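Skovum Guest House, Preston

Rooms from $100 a night, breakfast included

If you like old houses, quiet streets and a really good breakfast, you are going to love Skovum! The house has 8 guest rooms on two floors, all with their own bathroom, and every one of them has a window that opens (we're big believers in fresh air). The oldest part went up in 1840 and the back wing came later, so no two rooms have the same shape.

Beds are queen size in most rooms. The Østergaard Room has two twins and a long desk, and it's the one we give to people who have work to finish. Wi-Fi is free and reaches the garden too.
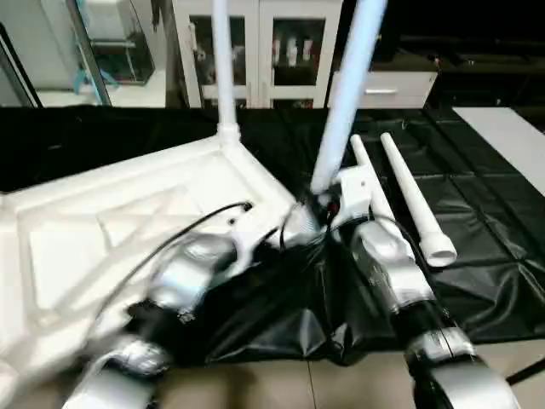 White frame and upright pole, on black sheeting

Breakfast runs from 7:00 to 10:00, a little later on Sundays. Rosário Simões bakes the rolls herself and makes a plum jam that guests keep trying to buy by the case. There's always fruit, eggs cooked to order and plenty of strong coffee. Tell us the night before if you need gluten-free bread and she'll have a loaf ready.

Parking is behind the house, first come, first served. The bus into the center stops at the corner, and the walk takes 15 minutes if you cut through the park, which we'd recommend in May when the cherry trees are out!

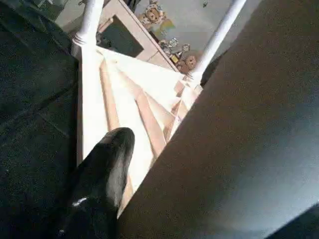
Check-in is from 3:00 p.m. and check-out is by 11:00 a.m. Coming in late? Call ahead and Mogens Kragh will give you the door code. Bags can stay with us all day after you check out, so you can go off and enjoy the town with your hands free. Well-behaved dogs are welcome in the two garden rooms for a small extra charge, and cribs are free (we have two, so please ask early).

Groups can book the whole house. We've had choir weekends, family reunions and one very lively chess club, and we'd be delighted to have yours. Write to Yolanda Ridgeway at the front desk for dates and group rates.

Rates last updated October 22, 2019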